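Chapter 2: The Table Where Everything Lands

Reading time: 2 minutes

Every home has one table that was bought for coffee and ends up doing office work, and before we talk about desks at all I'd like us to sit down at that one for a while (bring your drink, there's surely room!).

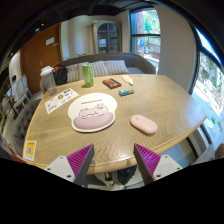 Ferdinand Mösli always told his classes to settle the mouse and pad first and let the bottles, cans and stickers find their places afterward, and I've come around to his way.

Comments

Hubert Hauser: Mine has a wrist rest too. Lovely chapter!

Prantl: Where do backpacks go?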